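2018-11-13

# Notes on the July gripper fault

This entry sets out the circumstances of the fault that interrupted the wiping and brushing trials in July, together with the measures adopted afterwards. An earlier summary was circulated by email and contained two errors, which are corrected below. Readers who have only seen the email should disregard its account of the timing.

## Background

The trials form part of the Thaweesak programme, under which a single arm is required to pick up ordinary household cleaning tools, carry them to a work surface and return them. The arm is fitted with a two-finger Dradon gripper. The control software was prepared under the project name Rirker, and the version in use at the time had completed 2783 pick-ups without a reportable incident. Tools are presented in the condition in which they might be found in a home or a shop, which means that some are bare, some are bagged and some remain in their wrapping.

It should be noted that the programme had, until July, recorded dropped tools as a nuisance and had not treated them as a safety matter. The drop count was entered at the end of each session and was not reviewed individually. I was responsible for that arrangement and I no longer consider it adequate.

## What occurred

During cycle 3041 of the overall count (which includes empty runs and calibration moves as well as pick-ups), the arm lifted a brush from the table and began the transfer to the return tray. The gripper reported a secure hold. Partway through the transfer the handle rotated between the fingers, the brush head struck the rim of the tray, and the brush left the gripper. It travelled over the low guard on the operator's side and landed on the floor beyond the marked line.

There was no injury. The operator's chair was vacant at that moment, as the operator had gone to the bench to collect a replacement cable. This was good fortune and has been recorded as such.

The arm did not stop. It completed the transfer with closed fingers, opened them over the tray, logged a successful placement and went back to the table for the next tool. It carried on in this manner until the emergency stop was pressed by hand, 28 seconds after the brush was lost. The emailed summary gave this interval as eight seconds, which was a typing error on my part. The same summary stated that the arm had been in the fast transfer mode. The log shows that it was in the standard mode throughout.

## Findings

Two separate problems were identified.

The first concerned the hold check. The software inferred a secure hold from the distance between the fingers at the time of closing, and did not repeat the check once the arm was under way. A tool that slipped, turned or departed altogether after that point made no difference to the result. The fingers were capable of reporting their position continuously. The signal was available on the controller and had simply never been read after the first half second.

The second concerned wrapped handles. Plastic film can move over the handle beneath it, and a grip that is firm on the film may be a poor grip on the tool. The closing force in July had been set using bare handles only. We had assumed, without testing the point, that film would make little difference to the result.

A third possibility, that the finger mountings had worked loose, was examined and ruled out. The fasteners were checked against the Bokik service sheet and found to be within tolerance.

## Measures adopted

The hold check now runs for the full duration of each transfer. If the finger spacing changes by more than the permitted amount, the arm slows, lowers the tool and stops. It will not resume until an operator has acknowledged the fault at the panel.

The guard on the operator's side has been raised, and the chair has been moved behind it. Transfers are no longer permitted while any person is on the near side of the line, whether or not they are seated.

Wrapped tools have been reintroduced gradually and at reduced speed. 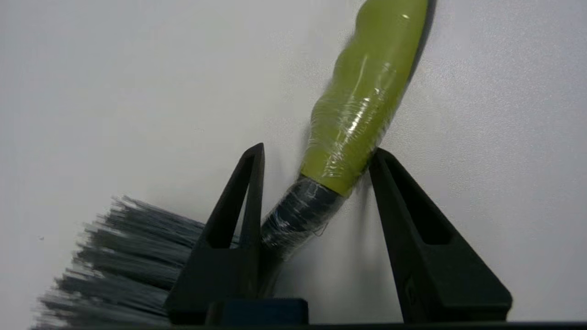 A set of 275 pick-ups was completed under the new settings before the standard speed was restored. The revised check stopped the arm on four of these. Three were true slips. The fourth was a false alarm, which arose from a threshold that had been copied across from the bare-handle settings, and it has been corrected.

Every stop is now written up on the day it happens, with the log attached, and is read by someone other than the person who was operating.

## Outstanding items

The tray rim has not yet been padded, as the first lot of foam came in the wrong thickness and was sent back. The check remains weaker for tools that turn without any change in finger spacing, and a handle with an even cross-section could still rotate some distance before the software responds. Until that has been addressed, such tools will be run at the reduced speed only, and the log sheet for those sessions is to be marked accordingly.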